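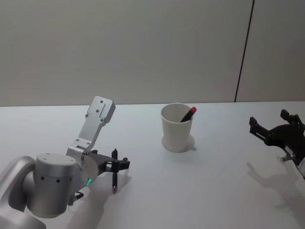 3.2 Cups as pen holders on shared desks

Of all the desk objects in our survey, the plain paper cup surprised us the most. We had expected trays and drawer inserts to do the bulk of the work, and we nearly left cups out of the coding sheet altogether. Lorraine Whitelaw argued for keeping them in, and we are very glad she did! Of the 126 desks we visited in Fumville and Drudgate, 40 had a cup in daily use for pens, and 37 of those cups had started out as drink cups from the office kitchen.

A white cup on a white tabletop is easy to overlook, yet people reached for it without looking up from their work. The taper matters here. A cup that is wider at the rim than at the base gives the hand a generous target, and a slim pen leans against the side with its upper end in easy reach. The same shape has a cost — a light cup with one or two pens in it tips more readily than a full one, and several people told us they kept spare pens in theirs purely as ballast.

Figure 3. A capped black pen held upright with its tip just above a white tabletop; a white paper cup stands near the center of the table.

We also asked which way up the pens went. Most people stored them tip down, but at the Tapsell site 7 people insisted on tip up, so they could tell the colors apart. Jolene Baxter followed up with this group in July and found that all of them had kept the habit, even after the office handed out new desk trays. We return to the trays in Section 3.3.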